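Zemirine 12"

28/06/2024

Print this post | E-mail this post

The new Zemirine record came in the mail this morning. It's a 12" on Lelader, 200 copies, two tracks, plain black sleeve with a sticker on the front. Mine is number 36. I paid for it back in October, when the label first put up the pre-order, and the pressing plant pushed it back twice after that.

The A side is "Odirine." It starts with a kick and a dry hand clap and stays there for a good while before the bass comes in. The chords are simple and a little out of tune, and they get louder without you really noticing. I prefer the last two minutes, when the drums drop out and the bass line is left by itself.
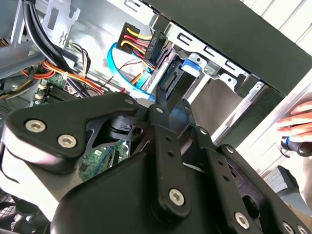

"Charbonneau" on the flip is slower and has a vocal by Gheorghița Stoica, mostly one line repeated in Romanian. Tyson Dufour played it as his closing track at least twice last winter, so some people will know it already. The version on the record is shorter than the one he was playing, and the hi-hats are lower in the mix. I miss the long intro.

The pressing is quiet and the cut is loud. There is a digital version too, but it leaves off the locked groove at the end of side B.

Filed under: Records

Print this post | E-mail this post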